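# Tonard 4-seat lounge, cream 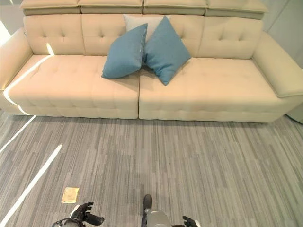 Laria Home Trade List, p. 383

Long one, this. Seats four, each with its own adjustable headrest. Button tufting on back and seats. Colour is cream, off-white if you're picky, ask for a swatch before you order. Screens lie.

**Ordering**

- Code: TON-4 CR
- Deposit $500, balance before dispatch
- Lead time 10 weeks, longer if you order in May
- Grey and tan to special order, no returns on those

**Delivery**

Comes in 3 cartons. Measure your doorway, then the hall, then the turn at the end of the hall. Two-person lift. Our drivers do ground floor only, stairs by arrangement with Imad Karam at the Aydoğan Street warehouse. Monday is stock day so ring after lunch.

**Care**

Vacuum with the soft brush, go round the buttons slowly. Spills: blot, don't rub. Lukewarm water and a bit of plain soap, white cloth. No bleach, no window cleaner, no baby wipes (yes we know). Keep it out of full sun, pale colours yellow over time. New jeans will leave dye, wash them first.

Tratum fabric cleaner is fine, test it underneath first.

**Headrests**

Lift from the middle, not the corner. To lower, bring all the way up then let it down gently. Dont sit on them. Spare brackets kept in stock, code TON-HB.

**Warranty**

Structure 10 years, covers 3. Buttons pulled off by pets or kids not included but we'll sell you a bag of them cheap. Claims to Ilgın Değirmenci, send your reciept and the carton label.

Matching footstool over the page.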